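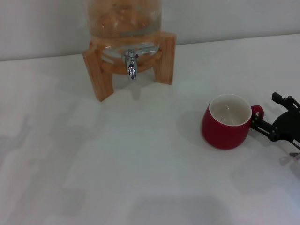
Re: [lending-disclosure] Baseline year for financed emissions, gas portfolio

On the August draft, the Estotton desk wrote:

> Table 4 shows Petden's gas book down 88 kilotonnes against the baseline.
> We can't reproduce that from the borrower sheets. Our total for the
> same loans is 114. Is the difference the undrawn credit lines, or did
> the attribution factor change between drafts? Also, please confirm
> whether Juleo is counted as a producer or as a pipeline company.

Both, in part. The draft uses drawn balances only. The borrower sheets still carry committed amounts, so any facility that was half used at year end counts double in your total compared with ours. The attribution factor did not change, but the denominator did. For listed borrowers we moved from book equity plus debt to enterprise value including cash. Vondráček is the one where this matters. Its share price rose over the period, which lowers our share of its emissions without a single ton less coming out of the ground.

I would prefer to report that effect on its own line. The current draft folds it into "portfolio change" along with repayments and new lending, and a reader can't tell the three apart.

Juleo is classed as a pipeline company in the draft. I think this is wrong. It sold most of its transport business before the baseline date, and what is left is production. Moving it adds end-use emissions, which we count for producers only. On the last sheet I have, that comes to 1260 kilotonnes before attribution. The baseline has to be restated at the same time or the trend line will show a jump.

Two smaller points:

The methane conversion uses the 100-year factor in the main table and the 20-year factor in the appendix. Either is fine, but the column headings don't say which.

The cutoff for small loans is given as 3000 (thousands) in section 2 and is missing from section 5. If it applies to both, please repeat it.

I have not checked the coal figures. The sheets for those borrowers were still locked when I looked at 4 p.m.

Can the Estotton desk rerun its total on drawn balances and post the result to the list? If a gap remains after that, send the facility IDs and I will go through them one at a time.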